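Sallard table oil review: five months on a very thirsty tabletop
Posted December 19, 2025

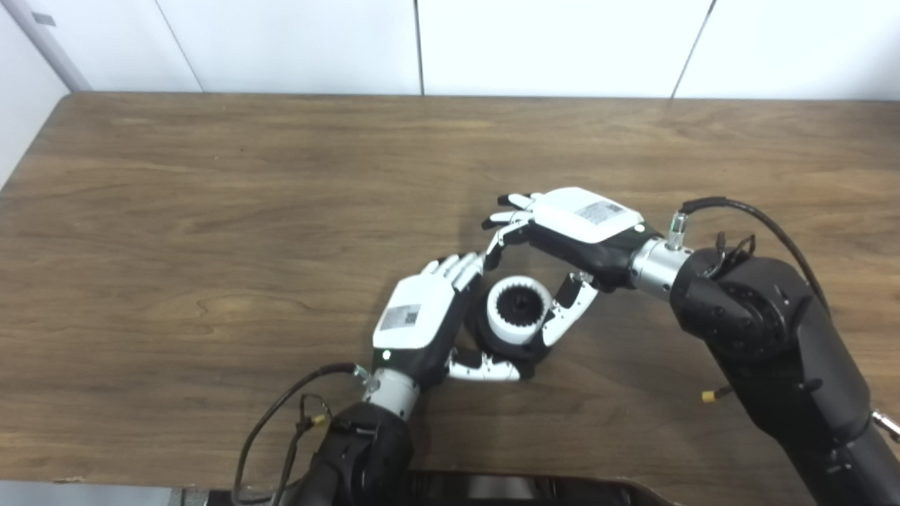
Wood grain with a bit of a sheen to it.

So I finally have opinions about the Sallard oil! I bought a can back in July after reading way too many threads about it, and I wanted to live with it for a while before I said anything (my last oil review went up after two weeks and I had to eat my words).

A bit of background. Our dining table came from my husband's aunt in Mudgway and it had been polished with some kind of supermarket spray for decades. I sanded it back to bare wood in the driveway, which took forever and made me very unpopular with the people next door, and then it sat there looking pale and sad until the can showed up.

First thing, the smell. It's strong on day one, sort of nutty with a bit of orange peel, and mostly gone by day three. I had the windows open and a fan going and it was fine, but I wouldn't do this in a studio apartment in winter.

Putting it on is easy. You wipe it on with a lint-free rag, leave it for the time on the can, and buff off whatever hasn't soaked in. I did 2 coats. On the first one I got lazy with the buffing and ended up with a tacky patch near one corner that I had to scrub out with a pad and more oil, so please don't be me. And lay your rags out flat outside to dry when you're done! Oily rags in a heap can catch fire all by themselves.

The color is lovely. It goes on warmer than I expected, a little honey in it, and the sheen is low. If you want shiny, get the Trindance varnish, which I used on a bookcase and like a lot for things that just stand there.

How has it held up? Water is no problem if you wipe it within the hour. Red wine, same. A hot casserole dish left a cloudy ring that faded once I rubbed in more oil. Turmeric won, and there's a yellow smudge by my chair that I've decided to love.

My one real gripe is the lid. It glues itself shut after the first use, and I bent a good screwdriver getting back in. Wipe the rim!

Would I buy it again? Yep, the small can next time. I still have more than half of this one left and the bookcase is already done.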